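Vuscombe Issues Revised Packing Guidance for Lightweight Plastic Kitchenware

Plerkcombe, 4 December 2018

Vuscombe, a supplier of packing materials for household moves and short-term storage, today released a revised edition of its guidance for lightweight plastic kitchenware. The document covers pitchers, food canisters, measuring jugs and similar hollow items with thin walls. It replaces the sheet previously supplied with the company's Fusdale moving kit.

The main change concerns how the wrap is held closed. The earlier sheet called for adhesive tape applied directly to bubble wrap. The revised edition allows an elastic bandage as a reusable closure. The bandage is laid out flat on the table first, and the sheet of bubble wrap is placed across it. The item goes in last, on its side, with the open end facing the free edge of the wrap.

Frosted and translucent plastics are treated as a separate category. Tape residue shows readily on a matte surface, and solvent cleaners can leave a visible patch. The guidance therefore specifies that no adhesive should touch the wall of the item at any stage. 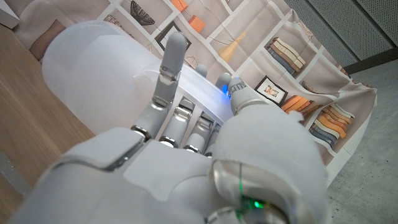
Dobson, which stocks the kit at its Plerkcombe depot, said that customers mostly ask about rims and lids and seldom about the body of a pitcher, and that it would have preferred the rim instructions to come first in the printed version. The company added that it would keep both editions on the counter until existing stock of the Fusdale kit was used up.

Rims are addressed in the second section. A rigid rim on a flexible body carries most of the load when items are stacked, and it can press through a single layer of wrap. The guidance specifies two layers at the rim and one over the remaining surface. Lids are to be removed, wrapped flat and placed beside the item. Handles are to be padded on the inside of the loop before the outer layer is applied.

Bubble wrap should be rolled loosely around cylindrical items, bubbles facing inward. Tight rolling flattens the bubbles and can deform a thin wall if the box is stored for a long period. The bandage is then brought around the roll with light tension and the end tucked under the previous turn. Metal clips of the kind sold with bandages are not to be used. 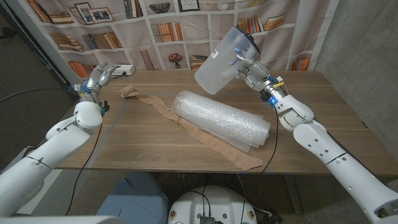 Frosted pitcher with navy blue rim, clear bubble wrap and tan elastic bandage.

The work surface should be longer than the bandage where possible. If it is shorter, the free end may hang over the front edge, but it should be kept off the floor. Items are to be emptied and dried before wrapping, as moisture trapped against plastic may cause odor in storage.

Boxes containing only plastic kitchenware may be filled to the top. Where plastic and glass share a box, plastic items should take up at least 50 percent of the volume and be placed above the glass. The bottom of each box should be lined with crumpled paper.

The Fusdale kit with the revised sheet contains bubble wrap, packing paper, 2 elastic bandages and 5 flat-packed boxes. Bandages are also available separately. Customers who bought the kit in November may request the new sheet at no charge from the Vuscombe office in Plerkcombe or from the Dobson depot.

Press inquiries: Vuscombe, Communications Office, Plerkcombe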